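### 5.3 Wrist Stall on the Knob Panel

The knob task gave us the worst failure of the whole study, so it gets its own section. Short version: the arm reached the panel, stopped short of the knob, and kept pushing torque into the wrist joint until the simulator's limit check killed the run. No error was raised by the controller itself. On real hardware that is a burned motor or a snapped knob.

Setup as in Section 4. Landum simulator, Ceretti two-finger gripper model, wrist camera only. The policy sees the panel, picks the target knob, closes on it, turns to the commanded angle. We ran 1324 episodes. 176 ended in a stall. We first put these down to bad grasps and nearly left it at that. Wrong call. In the logs, the stalls start before the fingers close, so grasp quality cant be the cause.

What the stalled runs share is panel tilt. With the panel square to the camera the policy is fine. Once it's rotated in view (Fig. 4) the wrist tries to line up with the grid, runs toward its joint limit and stays there. The fingers stay open. The policy keeps asking for more rotation in the same direction, although turning back the other way would give the same alignment on a square grid.
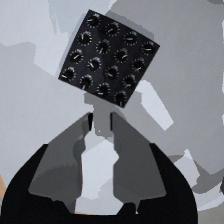 **Figure 4.** Wrist view of the tilted 16-knob panel, gripper open, indicator lines at mixed settings. Simulated.
*Source: render by D. Verschueren, Saragih simulation group.*

Two faults stacked on top of each other. First, the joint limit was checked only in the planner, and the learned policy bypasses the planner during the final approach. Nothing between the policy output and the joint. Second, the watchdog. It was set to trip after 300 control steps with no motion, but "motion" was read from commanded position, not measured position. A stuck wrist with a moving command looks healthy. So the watchdog never fired, not once in all the stalled runs.

Dirk Verschueren found the second fault by replaying a stalled run in the Clovodeo log viewer with both traces on one plot. Commanded angle climbing, measured angle flat. Should have been our first plot.

Fixes. The limit check now sits after the policy, on every step. The watchdog reads measured position and trips if the gap between commanded and measured angle goes over 2 degrees and holds there. Rerunning the same 176 start states with both changes: no torque overruns, and every stuck wrist was stopped by the watchdog. Note that this makes the failure safe, it does not make the task succeed. Most of these runs still end with the knob unturned.

The wrap-around problem in the policy is still open. We tried adding tilted panels to the training set in July, which moved the stalls to larger tilt angles but did not remove them. A better angle encoding is the obvious next thing to try and we did not have time for it. Until then we dont recommend running this policy on a physical arm with the wrist limits disabled, even at reduced speed. Per-tilt results are in Appendix B.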